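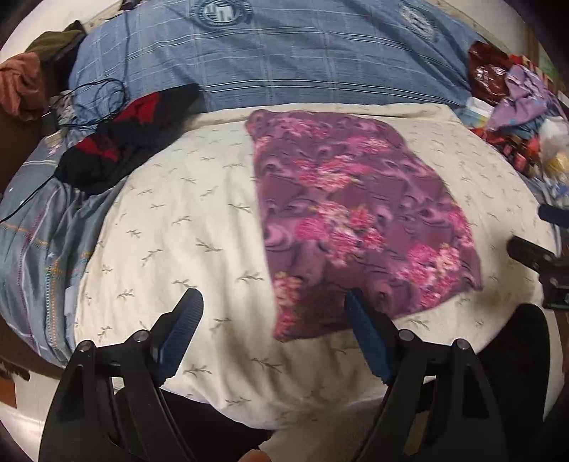 A floral cloth on the bed, seen from the hand-held gripper.

Rianne Koster has spent 8 months at Grustetex showing machines how to handle cloth, and she still talks about it with real delight. "You just hold the gripper and do the job yourself, slowly, the way you'd show a child," she told me over a second pot of tea (she insisted!). "A purple cloth on a nice pale sheet is lovely to practice on. I did 642 folds in February and I'd happily do more."

We use cookies to improve your visit. Accept | Settings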